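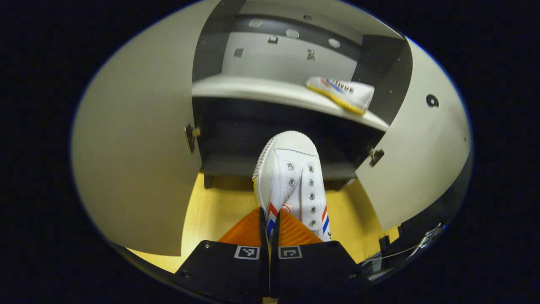 Burholm Housing Association to fit hallway storage in 256 homes

Burholm Housing Association has confirmed that 256 of its flats will receive new built-in storage under a programme beginning in January. The work will be carried out by Fahy Joinery, which was appointed after an open tender, and will cover all four blocks on the Brindeo estate.

Each home will be offered a full-height hallway cupboard for coats and outdoor clothing, with a lower cabinet for shoes beside the front door. Residents of ground-floor flats may choose a bench seat in place of the lower cabinet. There will be no charge to tenants, and rents and service charges will not change as a result of the work.

The programme follows a survey of residents carried out last year, in which lack of storage was the most common complaint after heating costs. Tenants reported that shoes, pushchairs and shopping trolleys were often left on shared landings, where they can block the way out in a fire. The Association removed 69 items from landings and stairwells during its most recent round of safety checks, and returned most of them to their owners.

A spokesperson for Burholm Housing Association said: "The flats at Brindeo were built with very little space to put things away, and families have been working around that for a long time. Residents told us plainly that they wanted somewhere by the door for shoes and coats. We are pleased to be able to provide it, and to keep the landings clear at the same time."

A trial was completed in 40 flats in the east block. Following comments from those households, the shelves in the shoe cabinet have been made adjustable, so that boots can be stored upright, and the door handles have been moved lower for the benefit of children and wheelchair users. The cabinet backs will also be vented to reduce damp - a particular concern in flats with an outside wall along the hall.

Work in each flat is expected to take one day. Fitters will arrive from 8.30am and residents will be asked to clear the hallway the evening before. Help with moving furniture is available on request, and should be booked when the appointment is made.

Appointments will be managed through Zirkeo, the Association's online repairs service. Residents who do not use the internet will be contacted by letter and may book by telephone or at the estate office. Tenants who do not want the new storage can decline it, and may ask for it at a later date while the programme remains open.

Leaseholders on the estate are not included in the programme but may buy the same units directly from Fahy Joinery at the contract price, with fitting charged separately.

Drawings and samples of the three available finishes - white, pale grey and oak effect - can be seen at the Brindeo estate office during normal opening hours.

ENDS

Notes to editors

Burholm Housing Association is a not-for-profit landlord providing homes for rent and shared ownership.

Media enquiries should be directed to the Association's communications team.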